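### 3.2 Participants and follow-up

Adults with type 2 diabetes were recruited in March through the Woltance and Breller clinics. Of 845 people screened, 26 declined consent.
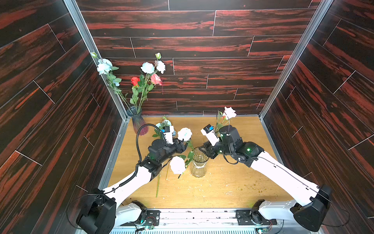
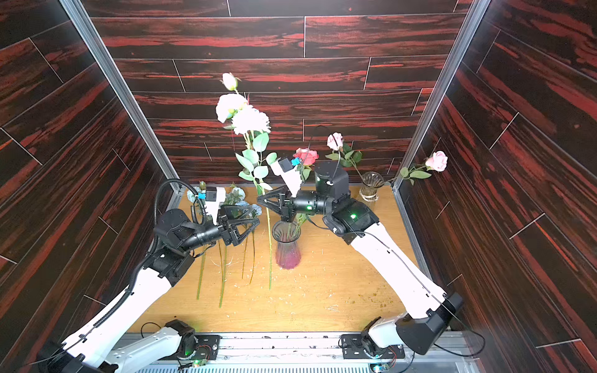

**Figure 3.** Two robot arms over a light wooden tabletop with wood-grain panels on three sides (both images).

Fasting glucose was analysed at a single laboratory. Waist circumference was measured in centimetres by Sikora and Mwaipopo using the Michalski protocol. Daily energy intake below 2000 kcal was coded as restricted. Missing visits were not imputed.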